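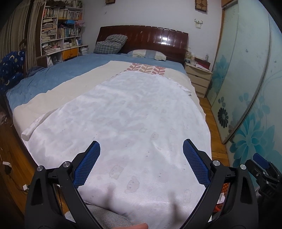 Tundmont, 9/26/20 - Quezada, the family-owned bedding company, will open a store and workroom on the former Poltico department store site in downtown Tundmont this December. The company will move its sewing and packing work to the upper floor and use the street level for sales.

The lease covers the two lower floors of the building, which has been empty since Poltico closed its doors. Work on the roof and the freight elevator is finished. Painting and lighting will take up most of the fall.

Quezada sells sheets, duvet covers, blankets and mattress pads, mostly through its mail-order catalog and a small shop on the edge of town. The shop will stay open until the new store is ready and will then be used for storage. All 40 employees will keep their jobs, and the company plans to hire for the sales floor and the cutting tables.

"We ran out of room a long time ago," said Macarena Gallardo, general manager of Quezada. "Right now a customer who wants to compare two weights of blanket has to wait while we bring one over from the other building. In the new place both will be on the shelf."

The store will carry almost 300 items at opening, including the full Dresari line of cotton percale sheets. Dresari has been sold only by catalog until now. It comes in twin, full, queen and king sizes, and pillowcases can be bought singly. Fitted sheets in the line are cut for mattresses with a pillow top, a change made after customers wrote in to say the old ones pulled off at the corners.

A repair counter will open with the store. Customers can bring in Quezada bedding for new zippers, buttons and hems - the charge will depend on the job, and a price list will be posted at the counter. Items bought elsewhere will be accepted if the workroom has matching thread and trim.

Catalog orders will not be affected by the move. Orders placed during the changeover will ship from the present address, and returns should be sent there until customers are told otherwise on their packing slip.

Parking is available behind the building, with the entrance on the alley side. The front doors have a step, and a ramp is being added at the side entrance.

Store hours will be announced before opening. Applications for sales and workroom positions are being accepted at the present shop and by mail.

Press contact: Macarena Gallardo, General Manager, Quezada, Tundmont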